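The Rice Cooker Will See You Now

I got to the old Mangubat building on a Monday with wet shoes and no breakfast, so you can imagine my mood when the first thing I smelled was somebody else's coffee. 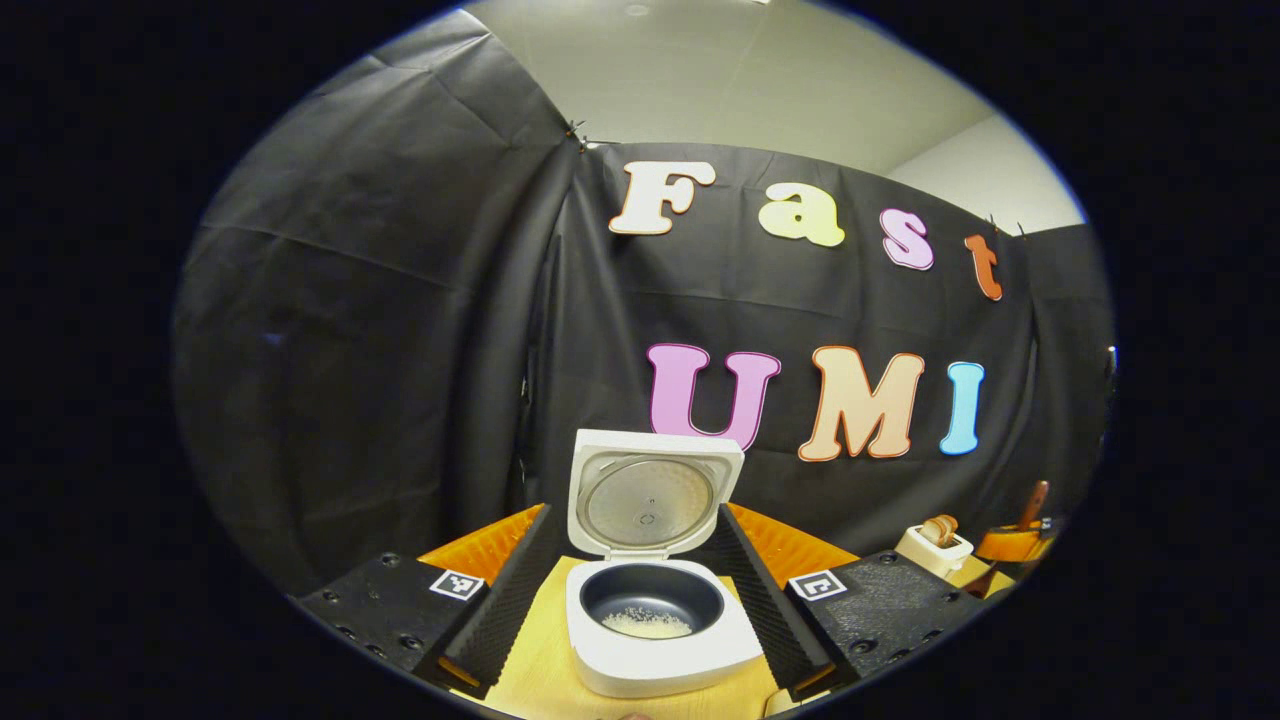

The building went up in 1916 as a button works, and it still has the stairs to prove it – steep, narrow, worn down in the middle like old soap. These days the ground floor belongs to a bike repair shop and the second floor belongs to Gendwood, a small outfit that teaches robots to do kitchen chores. Twice a year they open the doors and let anybody walk in. I'd been meaning to go since I moved to this side of town, and my editor finally got sick of hearing me talk about it.

I expected robots. I think everybody in our group did. There was a boy of maybe nine in front of me on the stairs who'd brought one of his own, made out of a cereal box, and he was holding it very carefully so it wouldn't get crushed before the introductions.

What we got first was Remedios Villanueva holding a gripper in her hand. It's the business end of a robot with the rest of the robot left off: two long black fingers, orange pads behind them, and a camera looking down over the whole business. You carry it around and use it to do things, and the camera records what it sees while you do them. Later on, all that recorded fumbling goes to train a real arm. The boy asked where the real arm was. "Down the hall," she said. "It's having a bad morning."

I liked her right away.

The station she ran was set up on a light wooden surface in front of a big black cloth, with "Fast UMI" across it in fat pastel letters that would look right at home over a birthday cake. There was a white rice cooker, a little white toaster with bread in it, and a line of people trying to look like they weren't nervous. The job was rice. Get the lid open, get some dry rice into the pot, close it up again, all with the gripper. No using your other hand, she told us, and then told us again, because the first man up used his other hand.

I've been making rice since I was tall enough to see over the counter. My aunt would have thrown me out of the house if I couldn't. So I stepped up feeling pretty good about myself, and I want to report that I spent my whole first turn trying to get a cup to stay level. You don't know how much your wrist does for you until your wrist is on the wrong side of a pair of plastic-looking claws! I came in too high, then too low, and then I bumped the cooker hard enough that somebody behind me said "oh" in a very kind voice.

"Slower," said Remedios. "And don't look at your hand. Look at the pot."

That helped a lot. I also learned that each side of the gripper has a small square marker on it, a black-and-white pattern like a tiny crossword, and that the camera uses those to work out how far apart the fingers are. Which means the computer knew exactly how tightly I was squeezing that cup. I found this embarrassing.

Between turns I got talking with Jong-dae Bang, who looks after the recordings once they've been made. He has the kind of job where you watch strangers open rice cookers all day, and he seems to enjoy it. The team had 467 good runs of the rice job going into the open day, he told me, and they wanted more from people who'd never touched the gear. The staff have gotten too smooth at it. They all come in from the same side and they all pause at the same spot, and a robot that only learns from them gets confused the minute anything is out of place.

"So you want us to be bad at it," I said.

"I want you to be different at it," he said, which I thought was generous.

I asked what makes a run get tossed. Dropping things is fine as long as you pick them up again. Swinging the gripper around so fast that the picture smears is not fine, and neither is stopping halfway to chat with a reporter. (He looked at me when he said that one.) They also throw out any run where the person gives up and uses a bare hand, so our friend from the front of the line didn't make the cut.

At eleven they took us down the hall to see the arm, a big gray thing bolted to a bench, which goes by Vader on account of the noise its cooling fan makes. Ridwan Liew was running it, and he had the look of someone who'd been up since four. Vader's morning had improved. It reached out to a second rice cooker, stopped, thought it over for what felt like an age, and hooked the lid open. People clapped. The cereal-box boy held his robot up so it could see.

Then it went for the rice and missed the pot by a good two inches, and there was rice all over the bench and a fair amount on Ridwan's shoes. He swept it up and ran it again. The second try was fine, and the third was fine, and on the fourth it got the rice in and then wouldn't let go of the cup. It just stood there holding it. Somebody's grandmother told it to put that down, quite sharply, and we all laughed, including Ridwan, who I think needed it.

I asked him how often it gets the whole job right, start to finish. He said it depends on the day and on the cup. With the red cup it does well. With the steel one it does badly, because of the shine. He wouldn't give me a percentage and I stopped asking. I did get him to tell me how many times they'd run it that week, and the answer was 300, so if you ever feel your own job repeats itself, there you go.

Lunch was in the hallway, from a folding table run by Milagros Castillo, who owns the bakery across the street and supplied eight trays of rolls for the day. She'd been upstairs already for a turn with the gripper. Her opinion was that it needed a softer touch at the tips and that the people who built it had clearly never handled dough. She'd said this to them, too. Jong-dae had written it down.

I sat on the stairs with a roll and a man named Alfredo Cabrera, retired from a packing line at Nusport after most of a working life there. He'd been around machines that did one thing all day, very fast, behind a cage, and he'd come to see what the slow ones were like. What got him was how much patience they needed. At the plant, if a machine missed twice, you shut it down and called someone. "Up here it misses and they say good, do it again," he said. He shook his head over that for a while. He wasn't sure he'd want one in his kitchen, but he'd take one for the garage, where it could hold the other end of things.

I went back for a second turn in the afternoon when the line was shorter. Remedios moved the cooker a few inches to one side so I couldn't do it from memory, and I went slow, and I looked at the pot. The rice went in. A few grains went somewhere else, but most of it went in, and I got the lid shut on the second push. She gave me a thumbs up and typed something on her laptop, so as far as I know I'm in there now, number four hundred and something, breathing hard over a rice cooker.

If you want to try it yourself, the next open day is in August. It's free, the stairs are the only way up, and you should get there before the rolls run out. I made rice that night when I got home, and I caught myself coming in from the left.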